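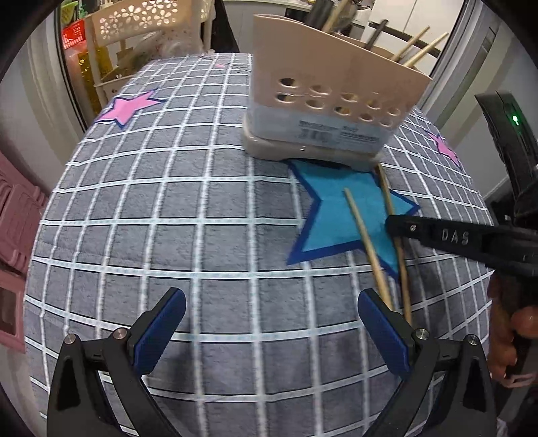 Chopsticks-to-holder task, two on the cloth, two already in.

Recording the chopstick task, quick guide

Quick notes for anyone collecting on the Orwood set. Read once before you start, takes a minute.

Before you record
Flatten the cloth. Patterned is fine, we want patterned, plain tables are overrepresented in the April batch.
Stand the holder at the far side, label facing you.
Lay the loose chopsticks down at different angles. Not parallel, not touching.
Wipe the lens. Check the rubber pads on the fingers are seated.

Recording
1. Start with both grippers open, in view.
2. Hold still a second, then go.
3. Come down over the middle of the stick. Grabbing the end makes it swing and the drop-in gets messy.
4. Close slow. Lift straight up before you move sideways.
5. Tilt over the holder, lower, open. Don't throw it in.
6. Back off to the start pose, stop recording.

One stick per episode. If you fumble and recover, keep it, recoverys are useful. If it rolls off the table, bin the take.

Between takes
Move the sticks. Move the holder a bit too, every 17 episodes swap the whole layout. Same spot over and over and the policy just learns the spot.

Uploading
Name the folder Treltotar, then your station number. Batches of 100, no bigger, the uploader chokes. We have 619 good ones so far, target is 2,000 by 31st May so pls dont sit on them.

Spoon version uses the same steps, grip nearer the bowl.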